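Ritbridge, Humphreys site: two cell attendants and a call for trial participants

Reference 454. Applications are open to current staff and to outside candidates on equal terms.

## Background

Ritbridge runs a returns and kitting operation at the Humphreys site for household goods: cookware, tableware, small appliances and play food sets. Until last spring all sorting was done by hand at benches. Four of those benches have been replaced by tabletop robot cells supplied through the Pekalent programme. The remaining benches stay manual for the length of the trial, which ends in November.

The change in the work is as follows. Bench staff used to pick, inspect, place and log each item. In a cell, the arm does the picking and placing. The attendant sets out the items, starts the run, watches it, stops it when needed and records how it ended. There is less lifting and reaching, and more standing, watching and typing. Some staff have preferred this and some have asked to go back to the benches. Both requests have been met so far.

## Post A: Cell attendant (two posts, permanent)

Duties:

- Lay out the table to the run sheet before each run. Items may be placed upright or on their side, inside one another or apart, as the sheet says.
- Start and stop runs from the cell terminal.
- Use the emergency stop without asking first. No attendant is marked down for a stop.
- Log each run as complete, partial or failed, with one line of plain description.
- Clean the table and the gripper fingers at shift change.
- Cover a manual bench for one shift in five, to keep hand sorting skills current.

A run sheet covers one table of mixed goods. Handles and doors are logged separately from loose items.

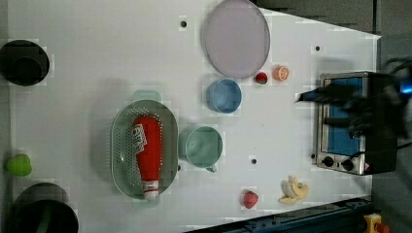 Ifor Kemeys asked that this notice say plainly how tiring the watching is. He moved from bench to cell in the first month and reports that the first two hours pass easily, that the third does not, and that he misses more small faults after the meal break than before it. He would sooner see shorter turns at the cell than higher pay for longer ones.

Turns at the cell have been cut to 90 minutes following this and similar remarks. Attendants then move to layout, logging or bench work. The pay rate is the same for all four kinds of work.

You will need:

- Experience of bench sorting, packing, kitchen work or similar. Time served matters more than certificates.
- Clear written English for the log.
- Good near and middle-distance sight, with glasses or lenses if worn.
- No programming. Faults in the software go to the Pekalent engineer on shift.

Training is three weeks, paid at full rate. Shifts are 6 am to 2 pm or 2 pm to 10 pm, fixed for each quarter.

## Post B: Trial participants (fixed term, part time)

We also want participants for a study of workload in the cells. The study is run by Hernari, which is separate from site management. Each participant attends four half-day sessions, two at a manual bench and two at a cell, in an order set by draw. Sessions are held on Wednesday only.

In the pilot stage 1,638 runs were logged, of which 1,319 were marked complete. The rest were stopped by an attendant or failed. The logs do not show how much effort the attendants put in during either kind of run, and the study is meant to measure this. Participants fill in a short form after each block and wear a wrist sensor for pulse.

Payment is £200 for all four sessions, paid pro rata to anyone who leaves early. No reason for leaving need be given. Ritbridge managers will see group results only. Individual forms are held by Hernari and will not be used in staffing decisions.

## Effect on existing jobs

No bench post will be closed during the trial. A decision on further cells will be made after it, and the staff side will receive the Hernari report on the same day as management. Bench staff who apply for Post A and are not chosen keep their present grade and shift.

## How to apply

Send a letter of no more than one page to Raymonde Fehr, Cell Operations, at the Humphreys site office, quoting 454 and either A or B. State which shift you could work. Staff may apply for both. Paper forms are kept at the gatehouse.

Candidates for Post A will be asked to spend an hour at a cell with a current attendant before interview. The hour is paid and is not assessed.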